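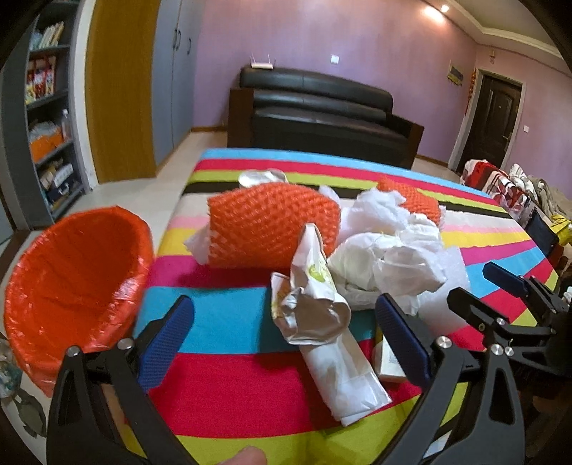
4. Your First Co-op Session in Brokusik

Welcome to the fun part! By now you've finished the solo prologue, your save is linked, and you have a character with at least one working tool. This section gets you and up to three friends into the same world, which is where Brokusik really comes alive (the first time a friend drops a rope down a shaft you've been stuck in for ten minutes, you'll see what I mean).

Applies to version 1477 and later. Section last revised 2020-02-04 by Dalia Ait Brahim.

4.1 Before you start

Every player needs the same game version. The number is in the lower right corner of the title menu. If yours is lower than 1477, let the game update and restart it.

The host needs 445 MB of free disk space for the shared world file. Guests don't need any extra space.

NOTE: Worlds made before the October update will open in co-op, but the Turcotte caverns won't appear in them. Start a new world if you want those, and you do want those!

4.2 Hosting a world

1. From the title menu, choose Play, then Host.

2. Pick a world from the list, or choose New World and type a name. Names can't be changed later.

3. Set the player limit. Two is cozy, four is wonderful chaos.

4. Choose Friends Only or Code. With Code, the game shows a six-letter join code at the top of the lobby.

5. Wait in the lobby until each friend's lantern lights up next to their name.

6. Press Start. Everyone lands together at the Eler camp.

CAUTION: Don't close the game while the spinning compass is on screen. The world file is being written, and shutting down at that moment can cost you everything since the last campfire.

4.3 Joining a friend

1. Choose Play, then Join.

2. Pick your friend's name from the list, or type the join code. Capital letters don't matter.

3. Select the character you want to bring. Your gear comes with you, your map doesn't.

4. Press Ready.

If you get the message "Door is barred," the host's session is full or already underway. Ask the host to open the pause menu and turn on Late Arrivals.

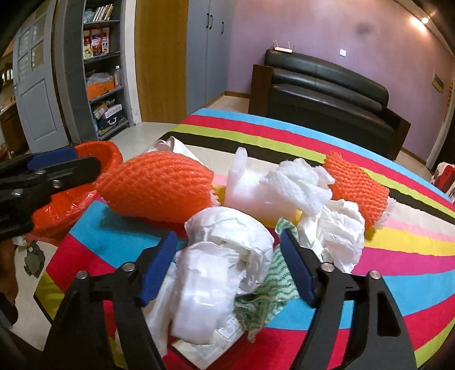 Striped tablecloth with packaging and cleaning materials.

4.4 Opening a port by hand

Most people can skip this. The game finds its own way through nearly every home router, and it's very good at it. If friends still can't see your session, try the following on the host's network only.

1. Sign in to your router's settings page.

2. Find the section called Port Forwarding (some routers call it Virtual Server or put it under Gaming).

3. Add a rule for port 2069, type UDP, pointing to the computer you're hosting on.

4. Save, then restart the game.

5. Go to Options, Network, and press Test. A green bell means you're all set.

NOTE: If the bell stays gray, check that your firewall lets Brokusik through on private networks.

4.5 Sharing loot, tools and recipes

Loot is shared by default. When one player picks up a crafting material, it goes to the camp chest and everyone can use it. Tools stay with whoever is holding them, so talk to each other before you wander off with the only pickaxe!

To change how loot works:

1. Stand at the camp chest and hold the Use button.

2. Choose Rules.

3. Pick Shared, Split or Finders.

4. Have each player confirm. The new rule starts after the next campfire.

Recipes are my favorite part of the whole system. There are 147 of them, and any recipe one player learns is taught to the entire party at the next rest, including the weird soup ones. Guests keep what they learned when they go back to their own worlds.

CAUTION: Switching to Finders empties the camp chest onto the ground. Items left there fade at sunrise.

4.6 Saving and leaving

The game saves at every campfire and whenever the host chooses Save and Leave. Guests can drop out at any time without hurting the world.

1. Put anything the group needs back in the chest.

2. Open the pause menu and choose Leave.

3. If you're the host, choose Pass the Torch to let another player keep the session going. The world file is copied to their machine, and it comes back to you the next time you both play.

Passing the torch takes almost 445 MB of transfer on a large world, so give it a minute on a slow connection.

Next: Section 5, Crossing the Clasau Bridge as a Team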